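Getting Coffee and Tea Stains Out of Your Mugs

I love a good mug, and I have way too many of them (18 at last count, and my sister says that's before you look in the car). For years I thought the brown ring inside was just part of owning one. Then my neighbor Dwynwen Harries showed me what baking soda can do and I went home and cleaned every single mug before dinner!

Put a spoonful in the mug, add just enough water to make a paste, and rub it around with a damp cloth. Go easy on anything with a metallic rim. Old tea stains are stubborn, so leave the paste on for 11 minutes or so while you do something else, then rub again and rinse well.

For travel mugs I fill them with hot water and a denture tablet and let them sit overnight with the lid off. The lids get their own bowl. Pull out the rubber ring if it comes out, you will not believe what lives under there!

Dark mugs are sneaky. The stain doesn't show, but run a finger around the inside and you can feel it, kind of slick. I do mine every couple of weeks now, and my morning coffee tastes so much better.

One more thing: skip the steel wool. It leaves little gray scratches and then the stains grab on even faster the next time.

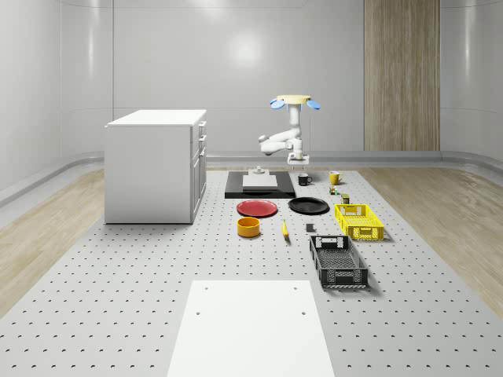

A black mug, with a white rim on the inside.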